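Notes from the workbench: will it lay the table yet?

Several of you wrote in after the June issue to ask, more or less, the same thing. You have read about the arms at Grevitz and the floor-washing contraption at the Ullness bakery, and you would like to know when any of it is going to come home and do the tea things. I promised I would go and find out, and I have now spent the better part of a day on it, with a packed lunch and a notebook, so please forgive me if this runs on a little longer than my usual corner of the newsletter.

The short answer is that the arms can do some of it, slowly, and with a fair amount of company. The longer answer has to do with trays. I had always supposed that the hard part of clearing up would be the washing, or the glasses, or the one knife that hides at the bottom of the bowl. Satish Lobo, who has been at this for longer than most and was very patient with me, reckons the hard part is putting ordinary things where ordinary people would put them. A cup can be picked up by the rim, by the side or from within, and each of those leaves you in a different muddle when you come to set it down again.

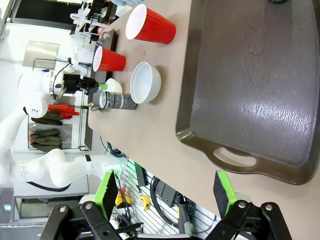 He has a name for the whole business, which is "the Chacko problem", after the aunt who first set it for him. Auntie Chacko's rule was that a tray should be carried in once and carried out once, and that anybody who made two trips had not been thinking. Satish would dearly love an arm that could manage the same. He told me it would need to look at a table, decide what goes with what, choose an order, and then do it without knocking over the thing it had only just put down. People do all that while talking about the weather.

I asked whether it wouldn't be simpler to build a machine with proper hands. Sivaprasad Pillai, who looks after the gripping side of things, smiled at that (I think he gets asked it a good deal) and said that two fingers will take you further than you would expect. Most of what we do in a kitchen is a pinch of one sort or another. Where two fingers come unstuck is with anything wide and flat, such as a big serving tray, and there the sensible thing is to aim for the handle. A cut-out handle is a great kindness to a robot. So is a cup that stays the shape it was when you took hold of it, and if you have ever watched a flimsy picnic cup fold up in somebody's grip you will see why the team are fussy about what they buy.

They keep a running score, as you would hope. On the day's sheet for Brilby, which is what they call their table-clearing routine, there were 107 tries written down by the time the kettle went on, and 1594 since the sheet was started. I asked which were the good ones and was shown a column of ticks with a great many question marks in it. A question mark means that the job got done but in a way that would annoy you if you lived with it – a bowl left at the very edge of the table, say, or a can put down on top of a teaspoon. I thought that was a very fair way of marking, and I could name one or two members of my own family who would collect a good few.
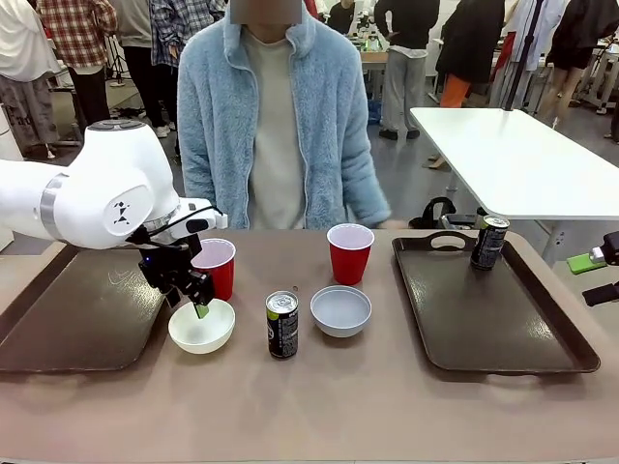 A bowl, a small green object and a careful grip, with the cups and drink cans close by.

Now, is it quicker than doing it yourself? No, and by a long way. I cleared a tea table at home that evening, for the sake of comparison, and was done in under 6 minutes including the wiping down. Satish was quite cheerful about this when I rang to tell him. His view is that speed will come along in its own time, and that what he would like first is an arm you could leave alone in a room with your grandmother's china. He wouldn't do that yet and neither would I.

Shop floors are a bit further along, as you might guess. At Grevitz the same parts turn up in the same place all day, and the arms there have very little to make up their minds about. Sivaprasad said that he would take eight hours of identical boxes over one family breakfast any day of the week, and having eaten breakfast with my lot I can't say I blame him. The middle ground is likely to be places such as canteens and care homes, where the cups all match and the trays all go back to the same hatch.

I have been asked back once they start on cutlery, and I shall certainly go. If you have a household job you would like me to put to them, do drop me a line before the next issue. So far I have pairing socks (four letters), changing a duvet cover (two, both rather heartfelt) and getting the lid off the piccalilli.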